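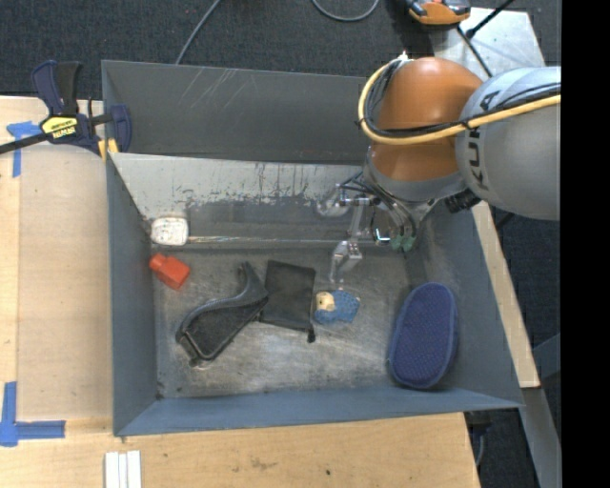
KUKA over the bin, the gripper going for the little blue guy.

September, 4:40 pm

OK so writing this down before I forget it all, and so Duarte doesn't have to ask me again tomorrow. Capstone bin picking, second bin layout.

We're on the mixed set now (the black pouch with the toggle, the navy oval thing, the red block, all of that) and the tally for this afternoon is 122 tries, 74 good picks. Good means lifted clear of the rim and held for a count of three. I didn't count the ones where it grabbed something other than what we told it to. Duarte thinks we should log those on their own and he's probably right, so there's a new column in the sheet called "wrong item" — please use it!

Soft stuff is way harder than I figured. The pouch folds up when the fingers close and then slides out halfway up. I dropped the closing speed to 200 on the Sollo controller page and that helped a bit, but then the hard items got slower for no good reason. Might want two settings, one soft and one hard, and let the Mesten code pick. Ask Prof. Swai if that counts as cheating under the rubric.

The other headache is anything close to a wall. The wrist wants to tilt and the planner gives up. 8 of the misses were just that, no motion at all, it sits there and times out. I tried nudging the approach angle by hand and got it to go twice, then lost my nerve near the rim.

Cable: I don't love how the yellow one arcs around the joint when we go deep. Looks fine so far, but I'd like somebody to watch it through a full wrist turn with the speed way down before we do the long run.

Clamp on the corner is tight, I checked it before lunch. Leave the blue tape where it is, the camera calibration goes off those marks and I am not doing that again.

Next time:
redo the wall cases with the new approach angle
soft/hard settings
Duarte to bring the spare fingertips
back up the logs (still only on my laptop, yikes)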